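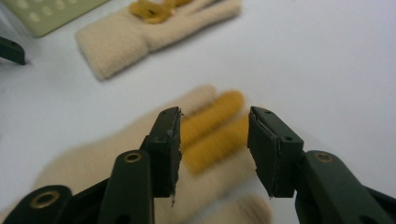
Roos Hoekstra says the drops are a jaw alignment fault and new pads won't fix them. I read that reply in the other thread and I don't agree, so I'm starting this one.

Grippers & End Effectors > Faults and Repairs
Search this forum... Advanced

ryszard_sowa
2025-10-27
Hand-held two-finger gripper, used to record glove picks for our Bumel sorting cell. Since July we have logged 1,861 picks and 71 were thrown out because the glove slipped or stayed hooked on a finger after release. Knit gloves are the worst. The liner on the pads has gone ragged and I think the yarn catches on it.
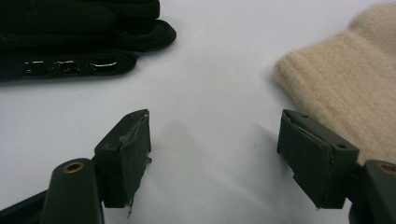

Left pad, liner lifting along the top and right edges.

valdir_c
That's past trimming. Take it off, clean the block and put new liner on. We had the same thing in Zeltdale and the hooked gloves stopped the day we changed it.

Roos Hoekstra
I still say check alignment first. If the pads meet at one corner, that corner does all the work and the liner starts to lift there. Put new liner on crooked jaws and you'll be back here soon. Close it on a strip of paper and see where it pulls free.

ryszard_sowa
Did the paper test. It holds at the top and slides out at the bottom — so you may have a point. The pivots feel tight though.

Pranab Paul
Could be old glue built up under the liner. That would give the same result. Strip both pads before you touch the pivots.

Roos Hoekstra
Fine, but then repeat the paper test on bare blocks. Otherwise you're guessing.

Pranab Paul
Agreed on that.

anselmo_e
Please also stop recording until it's sorted. We kept going with a bad pad and had to pull 255 clips afterward. The arm had learned to shake its wrist after every release.

ryszard_sowa
Stopped this morning. Liner is on order from Starkley. I'll strip the pads tomorrow and post what the bare blocks do.

We use cookies to keep you signed in. Accept / Manage settings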